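Welcome bags for out of town guests, worth it??

Saturday, January 12, 2019

hurbridge_bride
wedding's in November, 121 guests, most flying in. planner wants welcome bags in every hotel room. budget is $1000 for ALL extras. do people even care

mapleandfern
Skip. Half of ours got left at the hotel. Water and a map, done.

Zonix7
disagree!! guests loved ours. do snacks you two really eat, not mints with your initals on them. one thing with a bit of kick goes over great

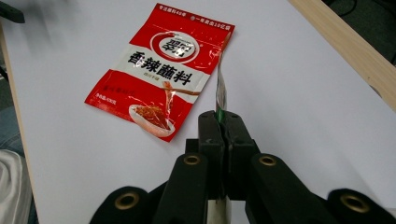

spicy dipping seasoning, red and white packet

mapleandfern
Dip it in what though, its a hotel room

Zonix7
crackers?? fruit? live a little

guerra_mom
One bag per room, not per guest. Cut our count way down. And ask the front desk, ours charged $7 a bag to deliver. Was not happy

hurbridge_bride
wait they CHARGE for that

guerra_mom
Some do. Get it in writting

hurbridge_bride
ok calling monday. leaning one per room, snacks + water, no mints

mapleandfern
Still say put it toward the bar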